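地毯上的机械臂

共享工坊Stonis在一栋旧写字楼的三层，周一晚上人最多。靠窗一侧摆着两台3D打印机，另一侧原来是办公区，地上的深灰色地毯没有拆，Mariama Aryee和Yaw Arthur的机械臂就装在那里。

项目叫Kullix，做了一年多。Aryee的本职是给印刷厂修设备，Arthur在中学教物理。两个人的目标从一开始就很窄：让一条手臂带一只多指手，把掉在地上的东西捡起来，放到指定的位置。Aryee的母亲腰不好，弯腰捡遥控器是她每天最烦的事。Aryee说，她没指望做出能卖的东西，只想看看在工坊的条件下能做到哪一步。

手臂是二手的，从一家清仓的培训机构买来，到手时缺一份接线图，Arthur花了两个周末用万用表一根一根量出来。手是另外配的，手指分节，每一节都能弯。连接手腕的转接件他们做了8版，前几版用打印件，拧紧以后没几天就在螺丝孔旁边开裂。后来换成金属件，裂的问题没有了，但重量上去了，手臂伸到最远处时会往下沉一点，控制程序里得把这一点补回来。

在地上抓东西比在桌上难。桌面是硬的，高度是固定的，手指下去碰到什么就是什么。地毯有绒，踩过的地方和没踩过的地方高度不一样，薄的东西会陷进去。他们最早用螺母和笔帽试，指尖经常先抓到一撮绒毛。Aryee后来改了下手的方式，让手先停在物体上方，手指弯到一半，再往下走最后30毫米，碰到阻力就停。这一改，抓圆形的、有点厚度的东西明显稳了，抓卡片仍然不行。

手腕上装了一只小摄像头，画面接到旁边的电脑上。装在手腕上的好处是手到哪里就看到哪里，坏处是手臂自己会挡住一大块视野。Arthur起初想把摄像头往外移，做了一个加长支架，结果转腕时支架会刮到椅子腿。支架拆掉了，摄像头又装回原来的地方，挡住的部分就让程序当作看不见来处理。

光线也是个问题。工坊的顶灯分三路，谁先走谁关一路，同一块地毯在晚上七点和十点拍出来不是一个颜色。他们试过加一盏补光灯，黑色的东西反而更难认：黑色布料、黑色椅轮、黑色线缆在画面里容易连成一片。现在的做法是不加灯，每次开始前先拍一张空地毯作对照，换了灯就重拍。

放东西的位置用黄色地面胶带标出来。胶带是Motaung牌的，工坊仓库里剩下的半卷，本来用来划设备的安全线。选黄色没有特别的考虑，贴上以后发现在灰地毯上很好认，程序里识别这一块的代码只有几行。麻烦在于胶带粘不牢绒面，边角隔一阵就翘起来，翘起来的地方会被认成物体。Arthur的办法是每次来先用鞋底踩一遍。

他们把每次试验记在一个本子上，写日期、物体、抓没抓住、放没放对。第一个月一共试了400次，大部分是失败。本子前几页写得很细，后来只画勾和叉。Aryee说画叉的那些页更有用，因为失败往往连着来，翻到一串叉就能找到当天改了哪个参数。四月的一个晚上，他们用同一种圆形塑料盖连续试了100次，中途没有停机，这是到目前为止最长的一次。

花钱最多的地方是手指里的拉线。线磨损很快，断一根，整根手指就软下来，拆开重穿要一个多小时。他们试过钓鱼线和风筝线，最后用的是一种编织线，一卷能撑一个多月。穿线的活主要是Arthur在做，他的手小一些。他在工作台边贴了一张纸，写着穿线的顺序，第四步用红笔圈过，意思是先别打结。

软件部分他们取名叫Stelel，没有公开。Aryee解释说代码太乱，很多地方写死了这间屋子的尺寸，换个房间就跑不起来。工坊里有人想拿去试，她给了一份，附了两页说明，对方至今还卡在标定那一步。标定要拿一块棋盘格板在地上换十几个位置拍照，地毯不平，板子放不平，误差就从这里进来。她打算在板子背面粘一块硬木板，还没有动手。

安全方面，工坊的规定是手臂通电时旁边必须有人，急停按钮要放在伸手能够到的地方。两个人轮流，一个看屏幕，一个看手臂。速度限得很低，从抬起到放下要半分多钟，旁边焊电路的人常常焊完一个接头，手还没走到地方。

接下来他们想做的是区分能捡和不能捡的东西。地上不会只有要捡的那一件，还会有椅子、线和衣服。现在的程序遇到线缆会去抓，抓住了就往回拖，有一次把电脑的电源线拖了出来，当晚的记录没有保存。Aryee先加了一条规则，细长的东西一律不碰。这条规则连笔也排除了，而笔恰好是她母亲最常掉的东西之一，所以规则还得改。下个周一他们会带一盒不同粗细的笔过来，从最粗的那支开始试。

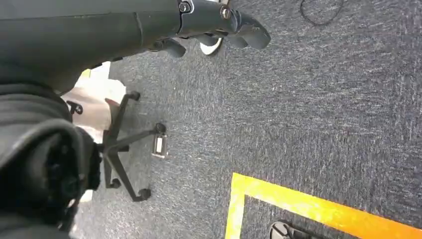
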